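Sim-to-real: does randomising the table texture help a two-arm policy?
Forum: Manipulation and Learning > Methods

skikwood_lab
September 1, 2025
We have been testing whether a policy trained only in simulation cares what the table looks like. Two arms with fingered hands, overhead camera, fruit on a plate, cardboard box to one side. One group of policies saw the same plain table every time. The other got a new texture on each reset. Both had 500 demonstrations and the same network.

On 28 test layouts with textures neither group had seen, the randomised group did clearly better at reaching. Closing the hand on the fruit was no better at all. The view below is with one of the brown wood textures.
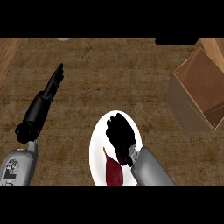

Overhead view in the simulator, right hand over the plate, left hand clear of it.

I'd like to hear from anyone who has split reach and grasp like this. Full table of results to follow in October.

Flandden
What counts as a reach here? If it is the palm getting within a set distance of the fruit, you would expect texture to matter for that and not much for the fingers. They are two different problems and I'm not sure one policy score tells you anything.

skikwood_lab
Palm within 5 cm of the fruit centre, held until the fingers start to close. The two are scored separately.

okex_user
I don't buy the texture explanation. When you swap the texture you often swap the brightness as well. We ran something close to this last year and most of the gain went away once we matched brightness across the set. Did you control for that?

skikwood_lab
Not in this batch. Fair point. I can rerun with matched brightness, it is 260 more episodes and the machine is free.

Miyuki Wada
Please do rerun it, but I think you are both looking at the wrong end.
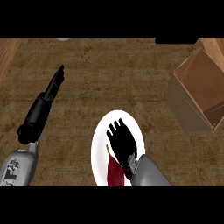
Occlusion would be my first guess for the flat grasp score. With a single camera overhead, the policy has to close the fingers using pixels it hasn't got. The back of the right hand is close to a solid black shape and it hides much of the middle and right of the plate, so all you get from the fingers is four short tips along one edge. No table texture will fix that. Try adding a wrist view to both groups and see if the grasp score moves. If it does, the texture result stands for reaching and you can report it as that and no more.

okex_user
Agree on the wrist view. Still want the brightness check first, otherwise you change two things at once.

Fukuda
Order doesn't matter if you run all four combinations. It's up to twice the compute, so what.

Flandden
Easy to say when it's not your queue.

skikwood_lab
I'll do brightness first, then the wrist camera. Ivone Holanda has the camera config from the older setup and is sending it over. Will post the numbers in this thread.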